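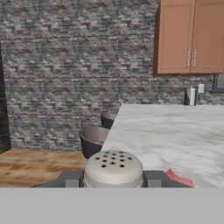

Datenkarte · Schülerprojekte · Küche in der Simulation

Skekero: Greifaufgaben aus der simulierten Küche

Schön, dass ihr hergefunden habt! Skekero ist der Datensatz unserer Robotik-AG in Grundska. Angefangen haben wir im August mit einem einzigen Streuer und ziemlich viel Optimismus, und inzwischen liegen 800 Episoden im Ordner (479 davon haben wir von Hand durchgesehen, der Rest kommt nach und nach dran).

Was drin ist

Alle Episoden spielen in einer gerenderten Küche mit Marmorplatte, Barhockern und Steinwand. Der Greifer hält oder bewegt kleine Dinge, meistens den weißen Streuer mit der gelochten Kappe. Manchmal liegt ein rot-rosa Tuch auf der Arbeitsfläche, das bleibt bitte liegen, auch wenn es beim Training stört!

Aufbau

Ordner "clateo": die Episoden, je 60 Sekunden lang
Ordner "ammann": Aufgabentexte auf Deutsch, 2 Formulierungen pro Aufgabe
Datei "durchgesehen.txt": Liste der geprüften Episoden

Bekannte Macken

Bei manchen Episoden passt der Aufgabentext nicht ganz zur Bewegung, vor allem bei "abstellen" und "ablegen", über die wir in der AG lange diskutiert haben. Wer so etwas findet, trägt die Nummer bitte in die Fehlerliste ein, wir freuen uns wirklich über jede Zeile.

Stand: 25. Dezember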